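Joaquim Seixas answers the door with a tea towel over one shoulder and apologises for the noise, which is his dishwasher. He has been making small games for phones and PCs from this flat for years now, and his latest, Vustard, is a delivery game set in a rainy harbour town where you ride a moped, run errands and, if you feel like it, ignore all of them and go fishing.

"People always ask me how long it takes to finish," he says, once we're settled with coffee. "I tell them there are 60 errands, and my mum has done four of them. She just likes driving along the sea wall with the radio on. I'm very happy with that!"

The town, Ravano, started as a single street. Seixas had drawn it for a racing game called Etano that he gave up on last October, and he couldn't bring himself to throw it away. "I kept going back and adding a chemist's, or a bus stop, and one Monday I noticed I'd got a whole district and no race."

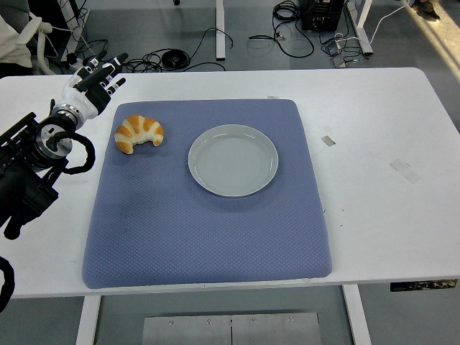
A croissant and a plate on the mat.

The music is by his old friend Munther Zoubi, who wrote 30 tracks for the moped's radio and also plays the grumpy late-night presenter, Atallah. (He's my favourite thing in it, and I told Seixas so at some length.) "Munther recorded all of that in his wardrobe," he says. "There are 127 separate lines, and he complains about the weather in most of them. I only asked for a handful."

I wondered whether he worries about the handling, as some early players found the moped slippery on corners. He nods for quite a while before he answers. "They were right. I'd been playing it so long that I'd stopped noticing. I've put more grip on the back wheel, and you can turn the rain down in the settings now, so do have another go if you fell in the harbour the first time."

A tablet version is next, with bigger buttons and a map that can be read without squinting. After that he would like a ferry, and somewhere for it to go.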